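Imprimir esta página | Enviar por correo

Centro de Formación Irunent
Mobiliario auxiliar: uso, orden y mantenimiento
Apuntes de la unidad 4: Armarios, baldas y herrajes

¡Empezamos por fin con los armarios! Es la unidad que más me gusta del curso, porque casi todo lo que vamos a tratar se puede comprobar después en casa, con una linterna y un destornillador. Traed leída la parte de materiales del cuaderno (hasta la página 52), que hoy la damos por sabida.

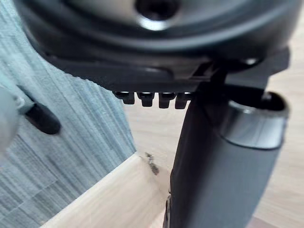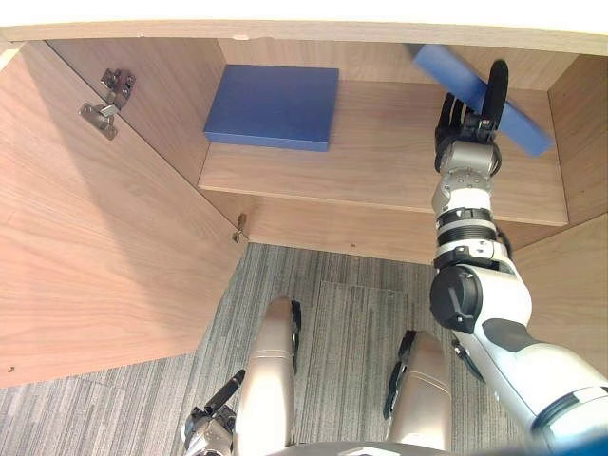 4.1. Mirar antes de tocar

La costumbre que quiero que os llevéis de esta unidad es muy sencilla: abrir, agacharse y mirar. Un mueble enseña su frente y esconde lo interesante. Los herrajes, los apoyos y las uniones suelen estar por dentro o por debajo, y ahí es donde se aprende cómo está hecho.

Fijaos en la primera foto, por ejemplo. Hay mucho negro, que a primera vista parece una sola masa, pero hay un poste cilíndrico mate y, en su parte alta, un collar metálico plateado que brilla muchísimo. Dos acabados, dos maneras de limpiar. Y un poco más allá, bajo el reborde, cuatro tetones negros en fila, de los que se escapan si uno pasa deprisa. ¡Me encantan estos detalles!

4.2. La puerta y su bisagra

En la segunda foto tenéis la puerta izquierda de un armario de madera clara abierta hacia fuera. Buscad arriba la bisagra plateada, con la placa y el brazo atornillados, y luego bajad la vista hasta el pequeño cierre metálico de la esquina inferior. Con esos dos puntos localizados ya podéis dibujar el croquis de la puerta.

Vocabulario para el cuaderno:

Placa: parte de la bisagra que va fijada al costado del mueble.
Brazo: pieza que une la placa con la parte fijada a la puerta.
Cazoleta: el cuerpo redondo que se encaja en la puerta en muchas bisagras modernas.
Holgura: espacio libre entre la puerta y lo que la rodea. Se mira siempre con la puerta cerrada.

Para regular una bisagra se gira poco y se comprueba mucho: un cuarto de vuelta, cerrar, mirar, repetir. En el taller usaremos las Flanex, que tienen los tornillos muy a la vista y son estupendas para practicar. Quien prefiera traer una de su casa, adelante, cuanto más variedad haya sobre la mesa mejor lo pasamos.

4.3. La balda y lo que ponemos encima

Una balda horizontal reparte espacio, pero también condiciona cómo se mete la mano y cómo se ve lo que hay detrás. Con piezas planas, como la caja azul apoyada en la balda de la segunda foto, hay tres cosas que merece la pena ensayar:

- Entrar con la pieza inclinada y enderezarla ya dentro.
- Apoyar primero el canto del fondo y bajar después el delantero.
- Dejar libre un margen para los dedos. ¡Se olvida siempre!

Si hay que juntar dos piezas del mismo color, conviene decidir antes si irán apiladas o una al lado de la otra. Apiladas ocupan menos balda; en paralelo se saca cualquiera sin mover su vecina. Probad las dos soluciones y apuntad cuál os resulta más cómoda con la puerta abierta del todo y con la puerta a medias (cambia muchísimo, ya veréis).

4.4. Limpieza según la superficie

Madera clara: paño bien escurrido, siguiendo la veta, y otro seco a continuación.
Metal pulido: microfibra seca. Las huellas se ven enseguida, y las rayas también.
Plástico negro mate: paño apenas húmedo, sin abrillantador.
Tejido y moqueta: aspirado suave en los dos sentidos.

Práctica

Elegid un armario con puerta y preparad una hoja con el croquis del interior, la posición de los herrajes y una propuesta de orden para una balda. Medid el ancho útil y el fondo en centímetros. En clase trabajaremos con un hueco de 86 cm de ancho, por si alguien quiere ir haciendo números.

Las hojas se dejan en la bandeja del aula 326 antes de que termine noviembre. Lápiz, por favor, que luego corregimos encima.

Para la unidad siguiente: cajones y guías. Traed metro y linterna.

© Centro de Formación Irunent | Contacto | Volver arriba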